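Handout 4: Setting Up the Two-Arm Cell in Simulation
Course: Robot Cell Maintenance
Instructor: Enda Rafferty

Work through this handout before your session on the real cell. You will need the Jimik scene file and your own login for the lab computers. Save a copy of the scene under your own name and leave the original alone.

Checking the arms

Load the scene with the motors disabled. Open the joint panel and compare each zero offset with the value on the Zenard calibration sheet. If one is wrong, correct it in the settings file and reload. Dragging the arm until it looks right only hides the error, and it will come back at the next reset.

Enable the left arm first, then the right. Open and close each gripper 3 times at low speed. Both fingers should travel the same distance. If one lags, check the finger coupling setting before you change any gains. 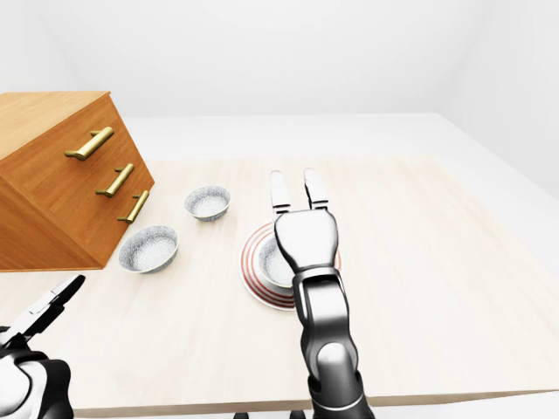 Reading time: 4 minutes

With the right gripper over the bowl on the ringed plate, look at clearance. The palm sits close above the bowl and the forearm passes over the plate, so a height error will show up at the plate as well as at the bowl. Turn on the collision shapes and look for overlap. Do the same for the left gripper and the nearer bowl.

The drawer cabinet is a fixed body. Its three bar handles have their own collision shapes, and these must be switched on before any drawer task is run.

Running the settle test

Let the scene run for 1000 steps with no commands sent. Nothing on the table should drift. A bowl that creeps usually means the contact friction was left at its default. Reset the scene and run the test again after every change.

What to hand in

Your corrected settings file
The log from the settle test
A short note on any offset you changed, with the old and new values

Students in the Taşdemir group use the same scene but a different calibration sheet. Check the heading before you copy any numbers.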